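Firnska 织物与收纳整理记录：README

首页 | 数据卡 | 标签说明 | 更新记录 | 讨论

6月 文：Henrike Vogler

先说结论：这批记录能用，但别指望它回答“怎样收拾衣物最好”。我接手写这份说明时，旧版第一句话是“全面覆盖家庭织物整理的真实情况”。我把它删了。全面谈不上，“真实”也要看怎么理解。

Firnska 收的是毛巾、抹布、衣物和小件布品在家里的摆放记录，每条由图片、一段文字备注和一组标签组成。目前共 3000 条，其中 300 条由第二个人重新标过。记录来自 24 户，由 Nhàn Tôn 和 Vidar Hedlund 联系并登记。这些住户大多本来就愿意谈家务，家里也多半有几个像样的篮子。把衣服堆在椅子上过一个月的人，我怀疑根本不会报名。

一、收了什么

主要是三种状态：放在容器里的、摊在平面上的、叠好摞起来的。备注由住户自己写，长短不一，有人写半页，有人只写“毛巾”。我们没有统一改写，只删了姓名和住址。错别字照旧保留，检索时请自己留心。

容器一栏分篮、盒、袋、抽屉。原先还有“洗衣篮”和“收纳篮”两个标签，后来合并了。理由很简单：同一个塑料篮，住户周初说装脏衣服，周末说装干净的，标注的人光看图怎么分？Lakshmi Thampi 当时反对合并，认为备注里常常写明了用途。她说得有道理，所以备注原文留着，想分的人可以自己分。

二、平面和织物的边界

最麻烦的是布放在布上。垫子、沙发面、床罩本身也是织物，算不算一件？现行规则是：作承托用的不计入物品，只填“底面”一栏。深色底面上的浅色毛巾很好认，颜色接近时，两名标注者的分歧就明显多起来。 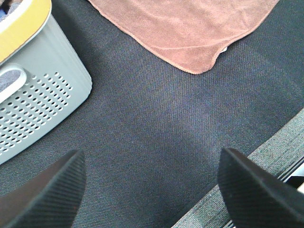
图1　深灰色织物底面，浅灰塑料篮（黄边），粉色超细纤维毛巾。标签：篮／摊放／底面为织物。

篮里的东西也有类似问题。透过提手孔和篮口能看到一点偏蓝的布，旧规则要求标注者写出件数和种类，于是有人填“衬衫”，有人填“毛巾”，都填得很有把握。这种把握我不太信。现在一律写“篮内有织物”，种类留空。要是你的用途非得知道篮子里装了什么，请换一份数据。

毛巾的“摊放”也只指当时的样子。它是刚拿出来、准备叠，还是随手一扔，标签不管。旧版里的“待整理”标签已经停用，那完全是标注者替住户做的判断。

三、标签字段

容器：篮、盒、袋、抽屉、无。
状态：摊放、叠放、揉成团、悬挂、看不清。
底面：织物、木、石、金属、塑料、其他。
颜色：填最主要的一种，带边的容器可以填 2 种。
材质：能看出来才填，拿不准写“不明”。

颜色栏的可靠程度一般。粉、橙粉、浅红在不同人手里是三个颜色，灯光一换又多出一个。Balakrishnan Sundaram 做过一张色名对照表，放在 Mathew 目录下。我用下来觉得对蓝灰一类帮助不大，对暖色还行。

四、不建议的用法

不要拿它统计一个家庭有多少毛巾，同一条毛巾可能出现在许多条记录里。不要拿它评价谁家整洁，标签里没有整洁这一项，以后也不打算加。也有人问能不能据此推荐收纳用品，我看不出依据在哪里：篮子多的住户东西收得更好，还是爱收东西的人买了更多篮子，这批记录分不出来。

五、已知问题

“揉成团”和“摊放”之间没有清楚的界线，松松铺着、边上卷起来的毛巾两边都有人标。重标的那一部分保留了双方的答案，没有强行取一个。

早期记录里，底面一栏有不少空白，Balus 版补过一轮，补的时候只看图，没有再问住户。凡是补填的都带后缀 b，介意的话可以整批滤掉。

部分备注提到“新买的篮子很好用”之类，属于住户个人看法，我们没有核实，也不想核实。

六、修改与反馈

标签错误请写明记录编号和你认为正确的值，并附一句理由。只写“明显不对”的反馈会排到后面处理。字段增删由 Urkosgate 小组讨论，目前负责收信的是 Vidar Hedlund。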